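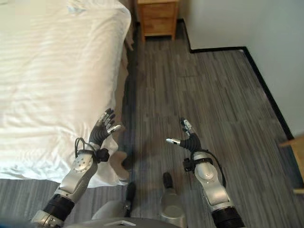

Who can apply for the room attendant job at Clestdale guest house?
Anyone 18 or over who can make a bed neatly and work on their feet all morning. You don't need hotel experience - we train you for six shifts, all paid.
The work is changing sheets, dusting nightstands, and sweeping and mopping floors. Shifts start at 9 a.m. The job runs from June.
To apply, call the front desk and ask for Mabli Parri.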